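Plerkia Help Community > Arms and Cells > Setup and Care

Gripper lets the plate twist on the way to the wire stand

Posted by Nasrin Vahidi, July 28, 2018

Hi all! I look after a tabletop cell with white arms, a pine table, two-finger grippers and a little black wire stand, and I love this thing. The job is to pick up a plate or a frying pan and set it in the stand. The pan has a handle to grab, so I thought I'd begin there. 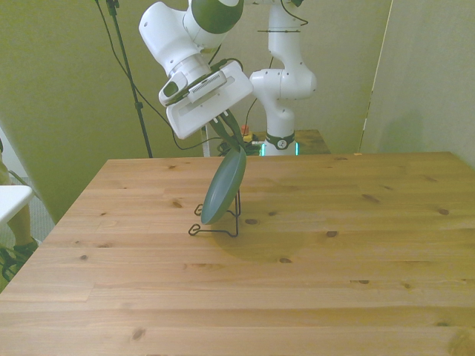

My trouble is mostly with plates. They turn in the fingers before they reach the stand, and then the bottom edge misses the wire. I've already slowed the arm down and raised the grip force 2 steps. Should I replace the finger pads, or is this a teaching problem?

Wendell Halvorsen

Great little cell! Before you buy pads, look at where you grip. A plate held by the top rim wants to swing like a pendulum, so close on the rim straight above the center and bring it in beside the stand slowly. Let it hang still for a moment, then move over.
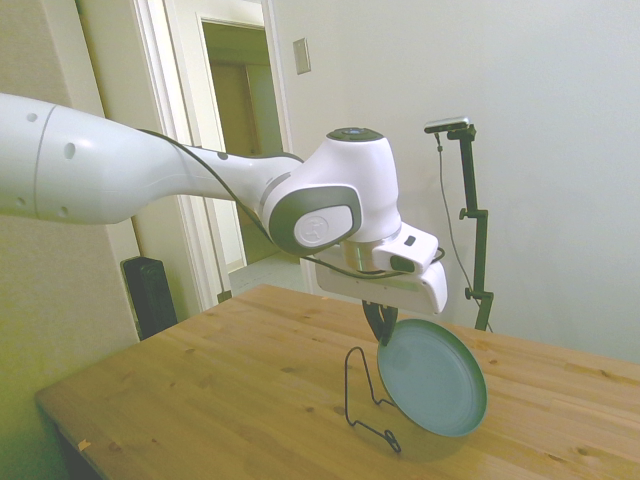 Finger care

Wipe the pads with a damp lint-free cloth and let them dry fully. Dish soap film is sneaky — mine looked spotless and still slipped. Check both finger screws while you're in there. I log cycle counts, and mine had worked loose by cycle 1402.

Then redo the pick point from the wrist camera. Put the plate flat on the table and jog until you have the whole rim in view, with some bare wood all the way around it.

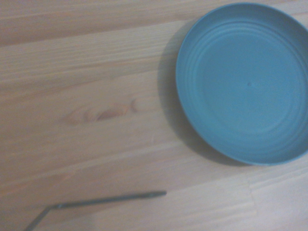

If part of the rim is missing, the center you get will be off to one side, and the grip will be off by the same amount. Back the wrist up and take it again. I save the new point under a fresh name so I can compare it with the old one. It's a fun hour, really!

One more thing: mark the stand's feet with tape. Mine creeps every time a plate bumps it.

Trirna_fan

had same thing, new pads from Kincaid fixed it. didn't try the camera stuff. My order after a pad change:

1. Estop in, pads on, snug the screws.

2. Estop out, open the fingers all the way, park the arm clear of the stand. 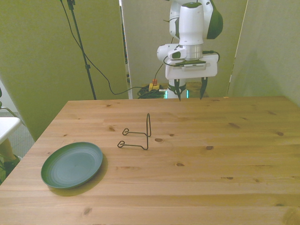 3. Open and close 15 times with nothing in the grip, then try one plate at low speed.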